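Walter Alvarado has spent two years at Lisora trying to get a machine to clear up after lunch, and he still lights up when he talks about it. "Everyone asks when it'll do the dishes," he says. "I ask which dish!"

Most of his practice goes on in a simulated kitchen called Fosano, which he can reset as often as he likes.

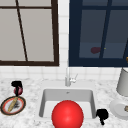

The Fosano kitchen, with bread on the plate to the left of the sink.

Picking things up is coming on nicely, he tells me. A run in February had 233 attempts at moving food and crockery, and 110 went the way he wanted – "a lovely day, that was." Putting things down in the right place is harder.

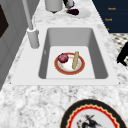

Deisy Puma is less patient, and says a helper that leaves the onion with the plate has only moved the mess. She would sooner see one chore done properly than ten half done.

Alvarado takes the point cheerfully. He wants scraping and stacking sorted first, then washing.
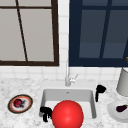

"After that I'd love to try a real kitchen, with real crumbs," he says. "Mine, probably. It's bad enough."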